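Workshop notebook, Clistmont
April 13, 2018
Print this page | E-mail this page

Continued from the March notes on cleaning and packing. Shuk-fan wants all the small jobs written in one place, so I put them together.

First job, the white moulded lining. I wiped with warm water and a little dish soap, then with plain water. The flat parts are easy. The grooves beside the raised ridge need a folded cloth and some patience, and the rounded corners of the recessed panel need the same. I did not use the Sachdeva powder, it is too rough for smooth plastic.

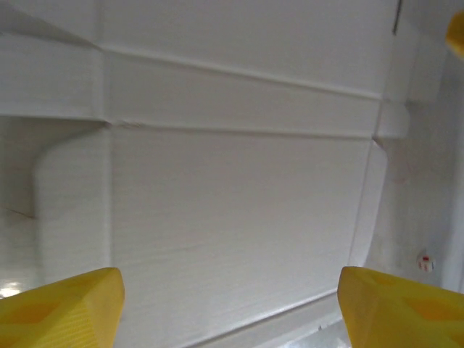 Can the same cloth be used for the grooves and for the flat parts?
It is better to keep two cloths, one for each, and to rinse both before the last wipe with plain water.

Second job, the boxes. Feng-yi ordered 60 from Pernham and they came as flat sheets. My opinion is that we should keep them flat on the shelf until the day of packing – when they are folded too early, the corners become soft. Before folding, bend every crease once by hand, also the narrow strip in the middle.
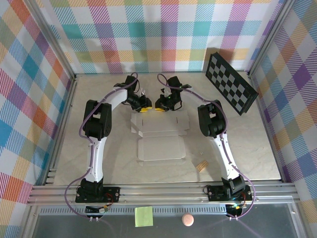 The side flaps go in before the front panel comes up, and the thin flap on the near edge is the last one. I wrote it in the wrong order in March, please cross out that line. If a flap does not want to stay, do not put tape at once. Open it again and press the crease with the back of a spoon.

To do: ask Trurkik if the paper for wrapping can come in sheets of 62 cm, the rolls are difficult to cut straight. Return the borrowed ruler to shelf 14.

Contact: Clistmont workshop, ext. 191 | © 2018 Clistmont | Back to top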